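Phone Makers Should Tell Us When the Updates Stop

By Tove Hviid
Oct 11, 2026

My phone is a Pendmont 4. I bought it new, on sale, from a carrier store, and the person who sold it to me was helpful about everything I asked. I asked about the battery, the camera and whether my old case would fit. I did not ask how long it would get security updates, and the box did not say.

In July the answer came in a notification. The update I was installing was the last one. The phone had been mine for 30 months. It still holds a charge through the day, the screen has no cracks, and it runs everything I use. My bank's app has since started showing a yellow banner that says my device may not be supported in the future. I tap it away every morning.

I think the date of the last security update should be printed on the box of every phone sold, in type as large as the storage size. A promise of "years of updates" doesn't do the job. It should be a month and a year.

Some companies will say they already publish this. A few do, and they deserve credit for it. But look at how it is usually done. The Pendmont support site has a page called Software Lifecycle. To find it I had to go through the business section, choose a region, and open a table that listed my phone by its model code and not by the name it was sold under. The table gave a period of support counted from "first availability." That means the day the phone first went on sale anywhere. I bought mine more than a year after that, so a good part of the support I thought I was paying for had been used up before I opened the box.

This is the part that bothers me most. Phones stay on the shelf for a long time now, and the older ones are the ones that get discounted. The people who buy discounted phones are often the people who plan to keep them the longest. They are getting the shortest support and they are the least likely to know it. A buyer who pays full price on launch day gets every month that was promised.

My neighbor Narayanan Rai bought his daughter a Jornov Lite last fall for 260 dollars. He compared it with two others and made a sensible choice based on what was printed on the boxes. The phone had 41 weeks of updates left when he paid for it. He works in accounting and reads contracts for a living. If he can miss this, most people will.
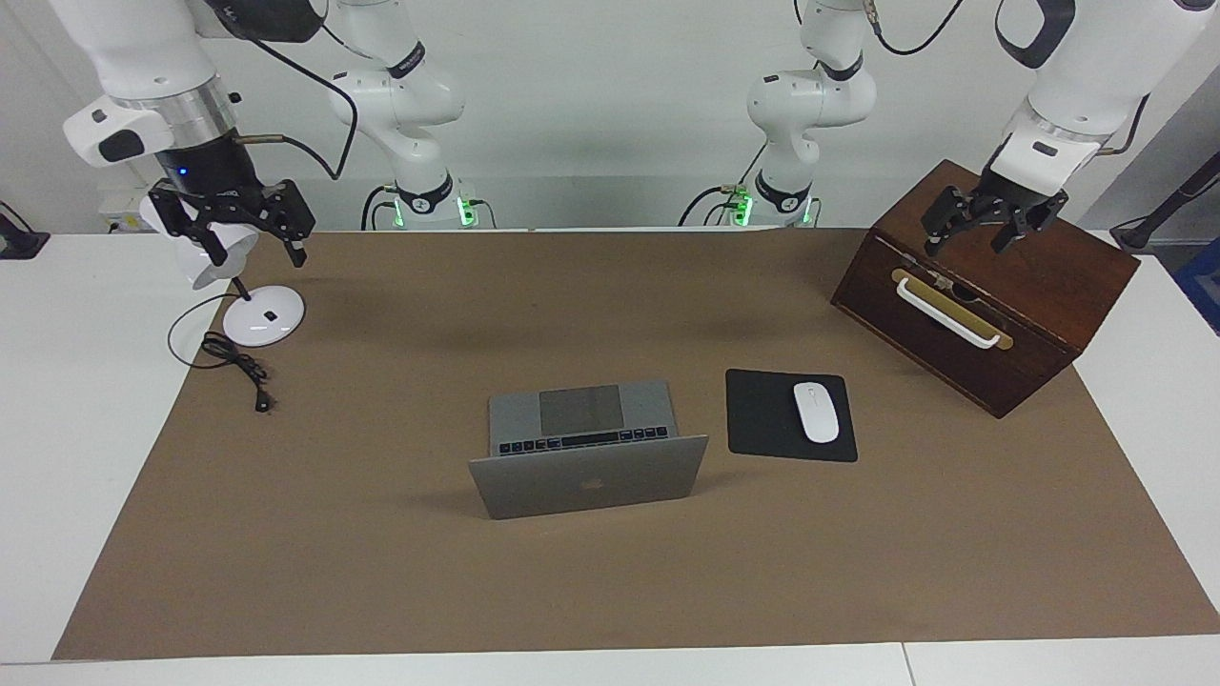 The usual argument against a printed date is that plans change. A chip supplier may drop support for a part, or a new version of the operating system may need more memory than the phone has. I accept that nobody can promise new features four years out. Security fixes are a different matter. They are smaller, they don't need to bring a new look or a new assistant, and the company decides at the start whether to budget for them. A date on the box would be a minimum. If a company wants to go past it, I doubt any customer will complain.

Another argument is that people don't care. I have heard this from Tin-yau Shek, a friend who ran a phone counter in a department store for many years. He told me that customers asked about color more than they asked about software, and I believe him. But customers also didn't ask about energy use on refrigerators until there was a label to look at. It is hard to care about a number you have never been shown. Once two boxes sit next to each other and one says 2029 and the other says 2033, I expect the question will come up.

There is also the used market. I looked at listings for the Drondis 8 while I was deciding whether to replace my phone. I went through 30 of them. Every seller mentioned scratches or the lack of scratches. Most gave the battery health. Two mentioned updates, and one of those had the wrong year. A printed date would follow the phone from owner to owner, especially if it were also shown in the settings menu under the model name. That second step would cost almost nothing. The phone already knows what it is.

I should be fair to Thambiah, which started putting an end date on a sticker inside the lid of the box last year. It's a start. The trouble with the inside of the lid is that you see it after you have paid. I would like it on the outside, on the shelf tag, and on the product page close to the price. Carriers should have to show it too, since they are the ones who sell phones on 36-month payment plans. Nobody should still be making payments on a phone that has stopped getting fixes, and with mine I am.

Some readers will say that I can keep using the phone as it is, and I can. Jui-lin Chiang, who repairs my family's computers, gave me a short list of precautions. Keep the browser current, remove apps I don't use, don't do banking on public networks. I follow it. But I am now doing extra work to get by with a product that has nothing wrong with it. If the box had carried a date I might have bought it anyway, at that price, and I would have had no reason to write this.

Instead I will probably replace it this winter, and the old one will go in the drawer with the two before it. Before I buy, I plan to ask the salesperson for the month and year of the last security update, and to ask for it in writing on the receipt. I tried this once already, at a store near my office. The man behind the counter was polite about it. He looked it up on his own phone for several minutes, then said I should check with the manufacturer.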